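About Farnudel

Hi, I'm Érica! I started Farnudel because I wanted to learn to cook my grandmother's food and couldn't find a class that didn't feel like an exam. So I rented a kitchen in Tatisberg and put up a flyer – 12 people came to the first evening, and we ate far too late.

We now run evening classes all year except July, when I go home and eat other people's cooking. Beginners are very welcome, and you keep the recipes.
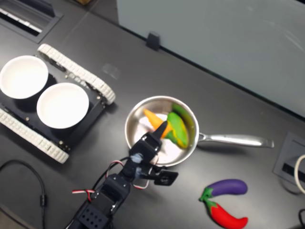

Nicanor Retamal told me after the soup course that he'd burned onions for 30 years and had finally learned to turn the heat down. I still repeat that one to every new group!

Classes last 6 weeks. Bring an apron and a box for leftovers, and come hungry.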